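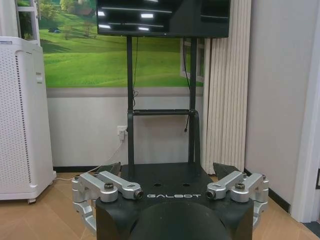
Feven Berhe says I should ask on here before I sign anything, and that two weeks of trial is too short to know if a pickup plan is worth the money. So I'm asking!

Is the Zisura floor pickup plan worth $200 a month?
posted by Weldu, Oct 17, 2020

We've been trying out the Zisura plan on a two-fingered gripper and I go back and forth on it daily. The plan gets you the grasp software, remote support and a tune-up visit every few months (the setup fee is another $500, which they'll drop if you commit to a year). What I want it for is pretty boring: stuff on the floor. Bottles, mostly, plus the odd glove or roll of tape.

My trouble is with anything see-through. Give it a cardboard box and it's great, I could watch it all day. Give it a clear bottle lying on its side and it thinks for ages, and then half the time it closes on air just past the cap.

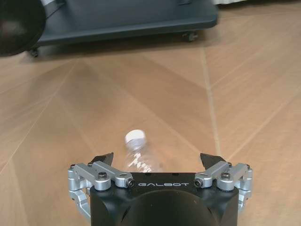
I opened a ticket (3651, if anybody from Zisura reads this) and they told me to turn on the slow approach setting. That helped a little, but now every pickup takes forever and I'm standing there like I'm waiting on a toaster. Has anyone gotten clear plastic to work without slowing the whole thing down? And did you stay on the plan after the trial?

Cemia
We had the same thing in September. Don't use slow approach for everything, you can set it per object type. It's under grasp profiles, then the little arrow next to "transparent." I missed that arrow for a long time, lol. Also have it aim for the middle of the bottle and leave the cap alone. Our misses dropped a lot once I changed that, though shiny floors still give it fits and I don't have a fix for those. We stayed on the plan, mostly for the support line. If you're comfortable tuning things yourself I'd skip the yearly deal and go month to month, even with the setup fee.

tapeandglue
too expensive. get a broom

Trevley
Agree with Cemia on the profiles. One more thing, ask them to extend the trial. I asked and got another 2 weeks, no argument. Run your bottles in the morning and again late in the day, too, because ours behaved very differently once the light changed. Mine was on older software than yours might be, so check the version before you copy anyone's settings.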